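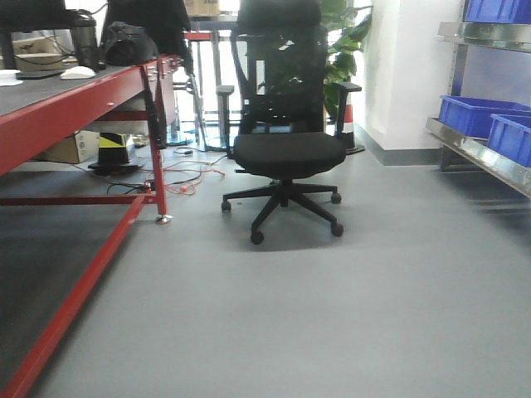

Notebook, July, open day. Started writing 7:40 pm, feet up, everyone gone except Sepehr, who is still looking for his phone charger.

Okay, so the open day. I'm putting this down tonight while I still remember who asked what, and I'll add the log numbers tomorrow if they turn out to matter. We had 70 names on the sign-up sheet and I'd guess most of them showed, plus a few people from upstairs who came for the cookies. First visitors were at the door at 9:50, ten minutes early, and I was still on my knees checking the e-stop. Next time the doors say 10 and the email says 10:15!

The plan was three stops: Sepehr Dehghan on the arm demo, me on the planning software (Dullis, on the big monitor), and the Mussa people with their rolling cart by the hallway. That lasted one group. The second group walked straight past me to the arm and stayed there, so I gave up, carried my laptop over and did my talk standing next to Sepehr. It went much better that way. People would ask why the arm took the long way around something, and I could pull up the planned path and show them (the orange line, which I really need to make thicker, no one over 40 could see it).

Demo task was the sorting one, Fullow build from last week with the slower approach speed. Notes on that:

Speed limit at 20 percent all day. Felt painfully slow to me and every single visitor said it was faster than they expected. Leave it there for anything public.

Grasp failures mostly on the small round stuff, same as always. It nudges the thing, the thing rolls, the arm closes on air. The kids loved this more than the successes. One girl started cheering for it to miss, and then her whole group did, and I have to say I've never had such a good time watching a failed grasp.

Two protective stops. One at 11:20, elbow too close to the rail after Sepehr moved the tray to make room for somebody's hand puppet (long story). One after lunch that I don't understand at all. The log says joint 4 torque, but it was in free air, nothing near it. I saved the log in the July folder and Sepehr wants to look at the cable routing first. My money is on the payload setting, I think we never changed it back after swapping fingers. Whoever gets in first tomorrow, please check before running anything.

Counter on the Fullow page was at 3,326 picks when we shut down. That's since the last reset and covers the practice runs too, so please don't put it in the newsletter as the open day total, as somebody did last year.
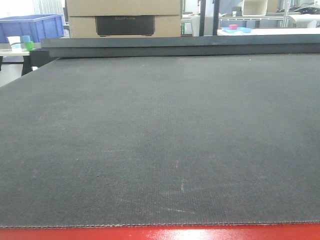 View across the mat toward the shelves, open day.

Mat first. It's got a lighter worn band down the middle and a bunch of little whitish marks, and the front edge is starting to fray. I want to know if the pale bits bother the segmentation. Sepehr says no, they're way too small. I think we should at least try a run with the mat turned around and compare, it's twenty minutes of work and then we can stop arguing about it. If we order a new one, get the same dark gray with the same texture. The shiny one from the spring was a disaster under these lights.

And the lights, while I'm at it. The red trim along the front throws a big glare spot back. I noticed it during the afternoon groups and then couldn't stop noticing it. Matte tape? Does matte tape even come in that red? I'd take black. The background is blowing out to white as well, so try dropping the exposure a notch before we go buying blinds.

Questions people asked, the ones I want better answers for:

What does it do when the power goes out? I said the brakes come on and it holds where it is, which is right, but then a man asked how you get your hand out if it's holding your hand, and I explained the brake release pretty badly. Practice this one.

How much does it cost? Came up in every group. I kept mumbling. Let's agree on one honest number for the whole cell and just say it.

Does it learn from us watching it? No, but I liked the question a lot, and I ended up talking for ten minutes about recorded demonstrations with a retired bus mechanic who knew more about backlash than I do. He's coming back in the fall, I gave him my email.

Can it fold laundry? Every group. Every group!

The two from Atier stayed almost an hour and want to see the sorting task with their own parts. I said yes in principle, send a box. They talked about 200 parts, mixed, some of them shiny. I told them shiny is hard and they nodded the way people nod when they're going to send shiny anyway. Sepehr to follow up, he has their card.

For tomorrow:
payload setting, then joint 4 log
tidy the red cables on the floor
thicker line in Dullis
write to Mussa, they left their cart charger here
turn the mat around, ten runs each way
return the folding chairs to the second floor

8:25. Sepehr found his phone charger. It was in his bag. Going home.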